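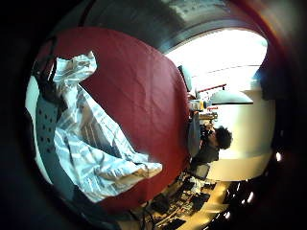

Striped cloth on the red fabric, seen from the hand-held gripper.

Home Guides Bench Notes Downloads Contact
Guides > Hand-held grippers > Cloth > House rules for recording
October -- posted by the Fleditz cloth bench

How to run a cloth session that somebody else can use

I've been recording cloth tasks at Fleditz for long enough to have thrown away a painful amount of my own work. One batch of 900 takes went in the bin over a single sloppy habit (I'll get to it), and after that I finally sat down and wrote out the rules I wish I'd had taped to the wall. This page is the longer version of that sheet. It's written for the Suvik hand-held gripper and the Lodix recorder, but most of it carries over to whatever you've got.

Before you pick anything up

Tell the room. I say it out loud: "recording." The lens on these grippers is very wide, so it takes in far more than the cloth you're thinking about, and everybody who might end up in view needs to have said yes beforehand. We keep a signed sheet by the door and new people sign it before their first session, including visitors. If someone would prefer to stay out of it, I wait or I go to another table. It takes a minute! Please don't plan on blurring people later as a substitute for asking them.

Put away anything with private information on it. Mail, badges, a notebook with a password on the open page, a screen with somebody's inbox. Ordinary bench clutter can stay. I used to tidy everything to a shine and the Barbier folks, who train on our takes, asked me to stop -- they want rooms that look like rooms.

Next, the gripper. Open it fully, close it fully, and watch the width number in Lodix go all the way both directions. If it sticks short of closed, recalibrate now. Wipe the lens with the dry cloth from the kit (your shirt doesn't count, I know, I've done it too). Then tug on anything that could swing: straps, cables, sleeves. Loose cable snags on fabric like you wouldn't believe, and a snag in the middle of a take gets recorded as if you meant it.

Setting the cloth down

This is where my 900 went. I'd been laying the cloth out the same way every time without noticing, same corner toward me, same lazy fold, and so the takes were practically copies of each other. Now the rule is to pick the cloth up, shake it, and let it drop. Wherever it lands is the start. Don't nudge it. If the corner you need is buried underneath, good, that's a real start and you'll have to dig for it.

If it slides off the work surface completely, do the drop over again before you hit record. Don't start a take with a rescue unless rescue is the task on the card.

Change the cloth every 13 takes. I picked that number because it was how many I could do before my attention went, and it stuck. Swap for something with a different weight or pattern. Stripes are nice for this work, by the way, as you can see a twist in the fabric at a glance when you go back through the footage. Plain cloth on a plain background of the same color is miserable to review, so if you do use it (and you should sometimes), write it on the card.

During the take

Start with the gripper held still for 2 seconds. Lodix uses that to settle its tracking, and a take without the pause tends to drift from the first move. Then do the task at the speed you'd do it at home. People slow way down when they know they're being recorded, myself very much included, and then the motions come out syrupy and odd.

Keep your free hand out of it unless the card says two hands. This is the one I catch people on most! You reach over to smooth an edge without thinking, and now there's a hand doing half the work that the robot won't have. If you catch yourself, stop, mark the take as bad, start over.

Don't turn the gripper so hard that you lose sight of the cloth. Sideways is fine, upside down is usually fine too, the tracking copes. What it can't cope with is a long stretch pressed up against fabric with nothing else in view. If you have to go in close, back out again before you move across.

Missed grasps stay in. If you close on air, open up and try again in the same take, and leave it all there. Barbier asked for this specifically and I think they're right. What I do cut is talking to someone mid-take, putting the gripper down, or anything where I wandered off from the task.

Stopping and labeling

Hold still again at the end, same 2 seconds, then stop. Label right away while you still remember. Lodix gives you three fields and I fill them in like this:

Task: the words on the card, copied exactly. No creative spelling.
Outcome: done, partly done, or failed. "Kind of" is partly done.
Notes: cloth swap, snag, bump, somebody walked close by, light changed. Blank is okay if it was uneventful.

Be stingy with "done." If the card says folded in half and the edges are a hand's width apart, it's partly done. I argued about this for weeks with myself before I gave in.

Light gets a mention because of windows. A bright window behind the cloth can wash out that part of the picture, and it will change through the day whether you like it or not. We don't ban it. We do write down the time and which side the window was on, and we split sessions so they aren't all from the same hour. Mine were nearly all from 4 in the afternoon until somebody pointed it out.

Breaks and hands

No more than 50 takes in a sitting. The gripper isn't heavy but your wrist will have opinions by the end, and tired takes look tired. Swap hands if you can do the task decently with the other one, and say so in the notes.

Checking your own batch

Every Friday I pull up a handful of takes from the week and watch them all the way through, no skipping. I look at the starts side by side first. If they look alike, I've gone back to my old ways with the drop. Then I check the outcome label against the last second of video, and I listen to my gut about the speed.

Anything with a person in it who isn't on the sheet gets deleted that day, from the recorder and from the backup. Check the backup separately, as deleting in Lodix doesn't reach it on our setup.

The printable card is under Downloads. If you use it on a different gripper, change the calibration line to match yours and keep the rest.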